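Sección 4. Preparación del ejercicio de mesa: plato y paquete

Esta sección es para los grupos del taller de robótica de Mermont que ya tienen el robot encendido y calibrado. Si venís directamente de la sección 2, volved atrás. Dice la guía de Polari, el programa que usamos para teleoperar y grabar, que el ejercicio «se completa sin dificultad en la primera tarde». No lo hemos visto cumplirse en ningún grupo, así que reservad dos tardes.

4.1 Antes de tocar nada

1. Colocad el robot frente a la mesa blanca, con el torso cerca del borde pero sin apoyarse en él.
2. Despejad la superficie de trabajo. Las herramientas, los móviles y los apuntes van a otra mesa.
3. Repasad con la mano el recorrido de los cables de los dos antebrazos. Tienen que poder moverse sin tensarse cuando el brazo se adelanta.
4. Comprobad que la parada de emergencia responde. Una persona se queda junto a ella durante todo el ejercicio y no hace otra cosa.

PRECAUCIÓN: no metáis las manos entre los brazos para recolocar un objeto con los motores activos, aunque el panel indique «en reposo». El aviso del panel llega con retraso y no conviene fiarse de él.

4.2 Colocación de los objetos

5. Poned el plato rosa plano sobre la mesa, en el centro, entre las dos manos.
6. Situad el paquete morado a la izquierda del plato, al alcance de la mano izquierda.
7. Llevad la mano derecha a la posición abierta, al otro lado del plato y sin sujetar nada.
8. Acercad la mano izquierda al paquete despacio, con la velocidad limitada a 18 en el panel. El valor de fábrica es 200 y no sabemos a quién le parece razonable. 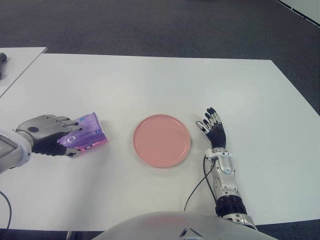
Mano izquierda en el paquete, mano derecha abierta y el plato entre las dos. 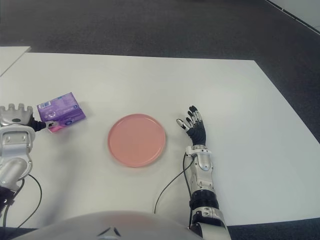
¿Hace falta volver a calibrar las manos cada vez que se cambia de paquete?
Basta con repetir la calibración si se ha apagado el robot o si alguien ha movido la base. El asistente de Polari la pide en cada cambio de objeto, pero en nuestras pruebas saltársela no empeoró los agarres. Tampoco los mejoró hacerla, dicho sea de paso.

4.3 Grabación de los intentos

9. Abrid una sesión nueva y ponedle el nombre del grupo. Los nombres automáticos se repiten y luego no hay manera de saber qué es de quién.
10. Grabad 4 intentos seguidos sin cambiar la posición inicial de los objetos.
11. Entre un intento y otro, parad los motores, devolved el paquete a su sitio y volved a arrancar.
12. Anotad los fallos. Un paquete que resbala al levantarlo es un fallo, por mucho que al final acabe en el plato.

NOTA: el panel muestra un «índice de destreza» al terminar cada intento. No lo incluyáis en la memoria. Hemos obtenido valores altos con la mano cerrada en el aire – y hasta que alguien explique cómo se calcula, preferimos el cuaderno.

13. Revisad la grabación antes de recoger. Si falta la señal de una de las manos, el intento no vale y hay que repetirlo.

4.4 Problemas frecuentes

La mano aprieta pero el paquete no se levanta. Suele faltar apoyo del pulgar. Abrid la mano, bajad un poco la muñeca y probad otra vez. Subir la fuerza es lo que recomienda la ayuda en línea, y así se nos aplastó un paquete el año pasado.

El brazo se detiene a medio camino. Mirad primero los cables. Si están sueltos, reiniciad el controlador del brazo desde el menú de servicio, nunca desde el interruptor general.

El plato se desplaza al rozarlo. Volved a centrarlo con los motores parados y descartad ese intento.

La memoria del ejercicio se entrega a Junpei Sasaki antes del 20 de mayo, con los fallos incluidos. Una memoria sin un solo fallo se devolverá con preguntas.

Comentarios (3)

cardoso_b
Lo de la velocidad tendría que ir en negrita y al principio. Nosotros lo leímos tarde y el susto fue considerable.

Grupo Bernuda
¿El paso 11 es obligatorio? Parar y arrancar entre intentos se come media tarde.

J. Sasaki
Es obligatorio, Bernuda. Si queréis ganar tiempo, llevad los nombres de las sesiones preparados de casa.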